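Reading the Psalms, Session 3: How to Complain Properly
Bosano Evening Course, Carola Reuter
Handout for 15/11/2023

Last time we covered parallelism, the habit of saying a thing and then saying it again in slightly better clothes. A short recap, as several of you were fighting the radiator at the time.

Hebrew poetry does not rhyme, or only by accident. What it does is pair its lines. The second line may repeat the first ("The heavens declare the glory of God; and the firmament sheweth his handywork"), turn it around, or carry it a step further. The old textbooks called these synonymous, antithetic and synthetic. The third label is mostly a drawer for everything that didn't fit the first two, and you should use it with that in mind.

Marlina Hutapea asked whether the second line ever really means the same as the first. Good question, and scholars have been falling out over it for a long time. My own view is that it nearly always does a little extra work. Read the second line as "and what's more" and see whether it helps. If it doesn't, go back to reading it as plain repetition and nobody gets hurt.
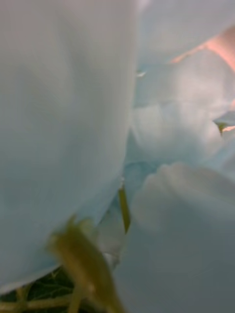
Pale blue petals, close up.

What a lament is

A lament is a prayer by somebody who is in trouble and says so. There are more of these in the Psalter than of any other type, which surprises people who know the book mainly from greeting cards. Depending on who is sorting, they make up roughly a third of the collection. The sorting is not an exact science. Psalm 27 begins in perfect confidence and is pleading by verse 7, and every commentary puts it somewhere different.

Some laments are individual ("I") and some are communal ("we"). The communal ones tend to follow a military disaster or the loss of the temple: see 44, 74 and 79. The individual ones are harder to pin down. Illness, false accusation, enemies, guilt, old age. The enemies are hardly ever named, and for later readers this has been very handy.

The usual parts

Not every lament has all of these, and the order shifts.

Address. "O Lord," "My God." Often very short. Compare the long openings of some prayers you have sat through.
Complaint. What is wrong, and often whose fault it is. God is on the list of suspects more often than you might expect.
Request. Hear, save, look, get up. The verbs are blunt. Psalm 44 tells God to wake up.
Reasons. Why God should act. These can sound like bargaining. Psalm 6 points out that the dead don't give thanks, so there is something in it for both sides.
Trust. "But I have trusted in thy mercy."
Vow or praise. "I will sing unto the Lord."

Worked example: Psalm 13

Have it open in front of you. It has only 6 verses in English, and it contains nearly everything on the list.

Verses 1–2 ask "how long" four times. Note who is being asked about: first God, then the speaker's own mind, then the enemy. The trouble has an upstairs, an inside and an outside.

Verses 3–4 are the request, with reasons. "Lighten mine eyes, lest I sleep the sleep of death." In the Hebrew Bible, bright eyes go with life and strength. Jonathan's eyes brighten when he eats the honey in 1 Samuel 14, so a snack is within the range of meaning.

Verses 5–6 turn to trust and song. Nothing in the text tells us what changed. Theories include a priest speaking a word of comfort between verses 4 and 5, the psalm being written up afterward once things had improved, and the act of praying itself doing the job. Ikhsan Lumenta argued in September's taster session that the verses could be said through gritted teeth. I have not been able to talk him out of it and am no longer sure I want to.

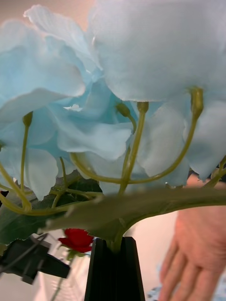
Several laments lean on the shortness of life as an argument, and the same idea turns up in psalms of other kinds. Psalm 90 has the grass that grows up in the morning and is cut down by evening. Psalm 103, which is praise and no lament at all, has "as a flower of the field, so he flourisheth," followed at once by the wind, after which the place where it stood knows it no more. It helps to keep the right sort of flower in mind. Artificial blue ones with fabric-like petals, as above, would ruin the poem, being able to sit out any amount of hot wind and needing only a dusting. The psalmist means wild flowers in a dry country, up after the rain and finished soon after. Look at 102:11 as well, where the speaker is "withered like grass," and ask what he wants God to do with that information.

The one that doesn't turn

Psalm 88 has address, complaint, request and reasons. It has no closing praise. The last word in the Hebrew is "darkness," and there it stops. Some translations smooth this out a little. Check yours.

People have wanted to rescue Psalm 88 for centuries, either by reading it with 89 (which starts cheerfully and then goes badly wrong) or by making a great deal of the opening words, "O Lord God of my salvation." The second approach has something to it. The speaker is still talking, and still to the same address. I would only ask you not to get there too fast. Fikri Sembiring's suggestion that we read it aloud and then sit quietly for 2 minutes is a good one and we will do that before the break.
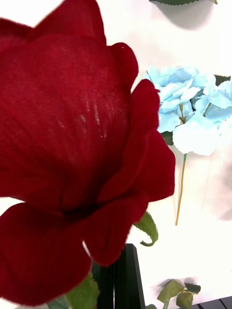
The awkward ones

We can't skip the cursing passages, tempting as it is at nine in the evening. Psalm 137 begins by the rivers of Babylon, and most musical settings have the tact to leave before verse 9. Psalm 109 goes on for a good while in the same spirit. Three ways readers have handled them:

(a) Leave them out. Many lectionaries do this without comment.
(b) Read them as allegory, with the enemies as sins or temptations. Very old, very widespread, hard work in places.
(c) Read them as prayer in which vengeance is handed over to God and left there.

In Psalm 109 there is also a dispute over who is speaking. Some translators put the curses of verses 6–19 in the mouths of the enemies, with quotation marks to match. Hebrew has no quotation marks, so this is a decision made for you by an editor. 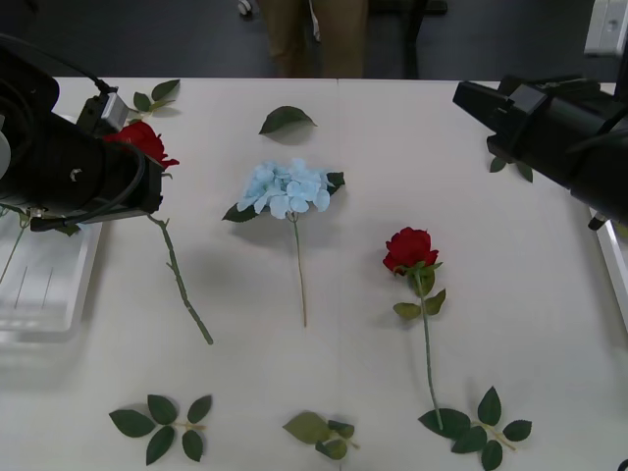
Artificial flowers and loose leaves on a white tabletop.

For next time

Read Psalms 22, 42 and 43. Then try 42 and 43 straight through as one poem and find the refrain. It should make you wonder who divided them.

Write a short lament of your own using at least four of the parts listed above. Subject open. Last year's group produced a very fine one about the parking on Terberg Street. You need not read it out.

Optional: compare Psalm 14 with Psalm 53 and mark every difference, starting with what each calls God.

Nighat Lodhi has the spare course readers. If you need to copy anything, the code for the machine in the hall is 2875, and it will want to staple. Let it.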